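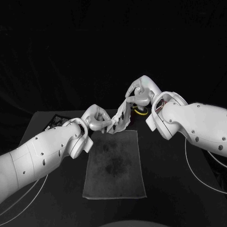
Both hands on the white cloth, with the grey towel laid out flat on the table.

How to get the most out of a cloth-handling demonstration

I have been to the open day at Jutivcombe twice now, and the first time I came home having seen a great deal and understood very little of it! So before the next one, on Wed 11 October, I thought I would write down how I'd go about the visit, in case you are going along for the first time and would like a bit of a head start.

Step 1. Book a table slot. General entry lets you wander, but the cloth table takes 13 people at a time and you do need a slot for it. Ask for one when you sign in. Aroha Pomare was on the desk in July and found me a place within minutes, bless her.

Step 2. Stand to one side if you can. From straight in front, one hand tends to hide the other. From the side you can watch the thumb close against the fingers, and that pinch is really the whole business. A thin cloth has no proper shape of its own, so the hands have to find an edge or a corner and keep hold of it while the rest droops and twists about.

Step 3. Pick one hand and stay with it. I know it's tempting to look at everything — I certainly did — but follow a single hand through one complete go, from reaching to letting go, and then swap to the other. In the picture the two are holding the cloth at different heights, so that it hangs on a slant. When you see that, watch what the lower hand does next.

Step 4. Compare the fabrics. Terry towelling is thick and lies fairly flat, whereas thin cloth wrinkles the moment it is lifted. Gumaro Pacheco, who ran our session, is very happy to talk about this and will go on for as long as you let him (I let him for quite a while).

Step 5. Save your questions for the pause. Each session lasts 38 minutes, with a gap in the middle. Good ones to ask are how the robot chooses where to grip, and what it does when it misses.

Step 6. Try it yourself at home. Take a tea towel, use only a thumb and two fingers of each hand, and see if you can spread it flat without smoothing it with your palm. It took me far longer than I'd care to admit!

Parking is at the Moura end, and the tea is very decent.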